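Sat 15 August

Sourdough, workshop batch, continued. Kendra says a starter doesn't belong in the same notebook as the lathe maintenance. Kendra is welcome to buy a second notebook.

Fed it at lunch: equal flour and water by weight, the Nakier rye again. Smells of nail polish, so it was hungry. 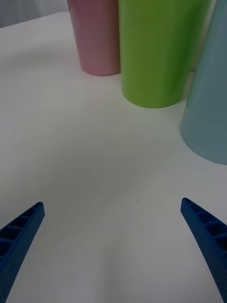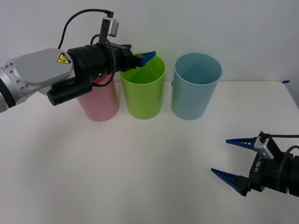

Loaf 6 came out of the oven flat as a gasket. Spyros blames my shaping. I blame the oven, which has been lying about its temperature since January. Kedir put a thermocouple in it and then forgot to write down the reading, so the matter remains one of faith.

Changes for the next one: less water, 2 more folds, 3 hours in bulk before anyone is allowed to poke it. Stefaniia wants seeds. Stefaniia can have seeds when we have a crumb to put them in.

To do: order flour, find the good scraper, ask Kiros whether he ate the control loaf.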